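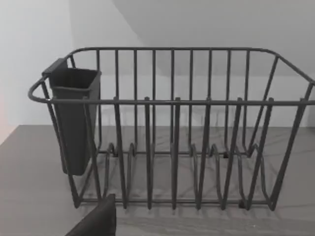
Dish rack task: finger closes on rack wire, arm faults on retract

Forum: Manipulation / Simulation and Transfer
Tags: collision geometry, thin objects, grasp faults

wirefinger
Posted in October, 09:14

We run a plate loading policy trained in Sostgate and deployed on a Tinon arm with the stock parallel gripper. The target is a wire dish rack with a utensil caddy hooked over the left end. The policy goes in at the left, places, opens, retracts. In sim it completed 625 episodes without a contact fault.

On hardware it faulted 5 times out of 160 runs. Same signature each time: after release, one finger is on the wrong side of a rod in the left end frame. The arm retracts, lateral force climbs, the rack slides toward the base, and the controller trips on the force limit. On the last one the rack went off the counter before the trip. No one was near it.

Contact log for that run has lateral force at 59 N when the stop came in. The limit is set to 40.

Questions:
1. Why does sim never show this?
2. Why is the trip so late?

Controller firmware is current. Rack mesh came from the Plolomeck kitchen set, visual mesh unmodified.

tolerance_stack
09:31

What is the collision mesh? You only mention the visual one.

wirefinger
09:40

Whatever the importer generated. Defaults.

tolerance_stack
09:52

Then that is question 1. The Sostgate importer does convex decomposition with a minimum part thickness. Thin rods either get merged into slabs or dropped. Turn on the collision overlay and look at the left end, where the rods slant down past the caddy. I would expect one solid wedge there, caddy and rods together.

If it is a wedge, a finger can't get between a rod and the caddy in sim. It touches the wedge and slides off. On the real rack there is a gap and the finger fits in it.

wirefinger
10:20

Overlay checked. It is a wedge. The front prongs came through as separate parts, the plate slots are a single block, and the left end is one convex hull that includes the caddy. The back bars have no collision geometry at all.

So the renders have been correct the whole time and the physics has been a different object.

Keskinen_lab_2
10:44

Seen this with a cooling rack. We replaced every rod with a capsule by hand. Took an afternoon, cut sim speed by a third, and the snag showed up in sim on the first batch. Capsules are cheap per pair. What costs you is the number of pairs near the gripper.

You can leave the far bars coarse if the arm never goes there.

rvuorinen
11:05

I disagree with treating this as a mesh problem. The mesh explains why you did not see it coming. It does not explain why the arm pulled a rack off a counter. Suppose the geometry were perfect and the policy had been trained on it. You would still get a snag at some rate, and the arm would still drag whatever it was snagged on. The fault to fix first is the 59 against a limit of 40.

Which signal is the limit applied to, and with what filter?

Raimo Vuorinen

wirefinger
11:18

Wrist force estimate, from joint torques. Filter is whatever the Tinon config ships with. I will look.

tolerance_stack
11:26

Both need fixing, but I would not put the mesh second. A policy that snags once in 32 runs is not deployable, no matter how politely the arm stops afterward.

rvuorinen
11:39

It is also not deployable if it stops at 59. One of these costs you a run and the other can hurt someone. I know which I would work on before lunch.

wirefinger
12:02

Filter is a moving average over 200 ms. Retract is at 0.25 m/s, so the wrist can travel up to 50 mm inside one window. The raw estimate crosses 40 well before the filtered one does.

oskari_r
12:30

The long window is there to suppress false trips from acceleration at the start of the move. If you shorten it without doing anything else you will get nuisance stops on every retract, and then someone will raise the limit to 70 to make them go away. I have watched that happen.

What we do:
- Retract the first 60 mm at 0.05 m/s along the approach axis only, no lateral component.
- Window at 20 ms during that segment.
- On trip, stop and hold. Do not back off automatically. Backing off with a finger behind a wire just loads it in another direction.
- Normal speed and normal filter only after the segment is finished.

Adds a little over a second per placement.

Oskari Rissanen

tolerance_stack
12:41

Stop and hold I would argue with. If the trip is a hand and not a wire, holding means you are still pressing on it at up to the limit.

oskari_r
12:55

Fair. We hold position for rack snags inside a fenced cell. With people in reach, switch to zero stiffness with gravity compensation. The finger stays where it is and anyone can move the arm by hand. Check that your payload mass is set correctly after release, or the arm will drift upward when it goes compliant.

Keskinen_lab_2
13:10

Also check that the gripper has finished opening before the retract starts. If it opens on a timer you may be moving with the fingers half apart. A finger that is still traveling outward while the wrist moves is good at finding gaps.

wirefinger
13:22

It was on a timer. 0.4 s. Full opening takes 0.55 according to the encoder log.

So some part of this is mine.

rvuorinen
13:30

Change one thing at a time or you will not know which part.

wirefinger
17:48

Update. Did the stop behavior first, per rvuorinen, with a foam block clamped to the counter as the obstacle. Slow segment, short window, compliant on trip. Peak is now 43 N on the raw estimate with the limit still at 40. Payload mass was wrong, as oskari_r suspected. The plate was still in the model after release.

Retract now waits on the encoder. Not yet rerun on the rack.

Left end rebuilt in capsules, caddy as a separate open box made of thin walls. Old policy in the new sim snags in the same place as hardware. Have not counted a full batch. Retraining overnight.

tolerance_stack
18:03

Give the caddy walls some margin. Open boxes with thin walls tunnel at large time steps and you will be back here with a finger inside one.

wirefinger
18:11

Time step is 2 ms. Would you go lower or thicken the walls?

tolerance_stack
18:15

Thicken inward to 3 mm and leave the step alone. You are not putting anything in the caddy.

oskari_r
18:37

Secure the real rack before you rerun. Ours sits on rubber pads with a cleat behind the back edge. The rack moving also hides the force, so expect higher peaks once it can't slide.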